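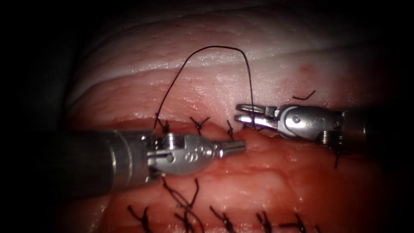

Prarkevley Community Hospital to Open New Outpatient Wing in July

PRARKEVLEY, May 31, 2023 - Prarkevley Community Hospital will open the doors of its new outpatient wing this July, giving families across the Nuttall Valley a place to be seen, tested and treated without the long drive to Skondoleck.

The Nuttall Wing sits on the east side of the main hospital, where the old laundry building used to be, and it's a beauty! It has 12 exam rooms, a blood draw area, a physical therapy gym with windows on two sides, and a bright new waiting room that looks out on the creek. Day surgery patients will get their own check-in desk and a covered pick-up lane, so going home after a procedure no longer means a wheelchair ride through the main lobby.

"I grew up 4 miles from this building, and my mother drove over the pass for every single appointment she ever had," said Graham Bunting, president of the hospital. "I walked through the wing last week with the paint still drying and I had to stop for a minute. People here have wanted this for a very long time, and they're going to love it."

Planning for the wing started with a mail-in survey that went to every household in the valley. The hospital got 490 replies, many with extra pages stapled on. Parking came up more than anything else, followed by evening hours and a request for chairs that are easier to get out of. The new lot adds 99 spaces close to the door, clinics will stay open until 8 p.m. two evenings a week, and the waiting room chairs were tried out by members of the Prarkevley senior lunch group, who turned down the first two models.

Local builder Nosix Construction put up the wing and kept the emergency entrance open the whole time, even through a messy spring when the access road had to be moved twice.

Clinics moving into the Nuttall Wing include heart care, women's health, orthopedics, and ear, nose and throat. Diabetes classes, now held in the cafeteria after lunch, will get their own room with a teaching kitchen. Visiting specialists from Skondoleck will hold clinic days in the wing as well, and a schedule will be posted at the front desk and mailed out with the summer newsletter.

"The teaching kitchen is my favorite room in the place," said Stuart Hebden, director of outpatient services. "We've been showing people how to cook a good dinner with a hot plate and an extension cord. Now we have a real stove - two of them! - and enough counter space for everybody to chop."

Patients who already have appointments booked for July or later will get a letter telling them which entrance to use. Phone numbers for all clinics will stay the same, and the shuttle from the Main Street stop will add the new wing to its loop.

The public is invited to an open house before the first clinic day, with tours, blood pressure checks and lunch on the lawn. The date will be announced in the Prarkevley newsletter and on the sign out front.

About Prarkevley Community Hospital
Prarkevley Community Hospital is a nonprofit hospital serving the towns and farms of the Nuttall Valley, with emergency care, surgery, maternity and outpatient services.

Media contact: Office of Community Relations, Prarkevley Community Hospital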